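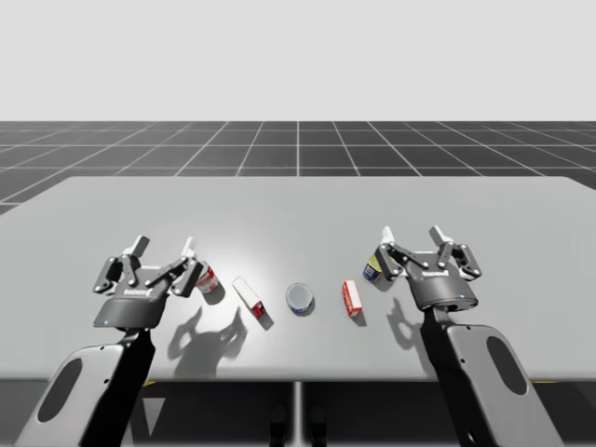 Tips for the tin-sorting task – Hostetti robot club

Set the groceries out in a loose line between the two arms and leave the front of the table clear. You need that space when an arm swings back towards you.

Start with the short round tin. A low tin wants a low, slow approach, so write that move first and save it under its own name.

Open the jaws fully before you come down over anything. Small boxes standing on end go over at a touch. Grip them halfway up and close in two steps.

A box lying at an angle needs the wrist turned to match. Guess the angle, run it, then correct by 5 degrees at a time.

Give the middle item to one arm only – say which in a comment at the top of your code. Most crashes last term were both arms going for the same tin.

Keep runs under 400 steps. The Tevideck round allows 15 minutes per pair, and nearly all of that goes if you let a bad run finish. Press reset and go again.

Save to the shared folder before you log off. Entries close Jan 17, 2019.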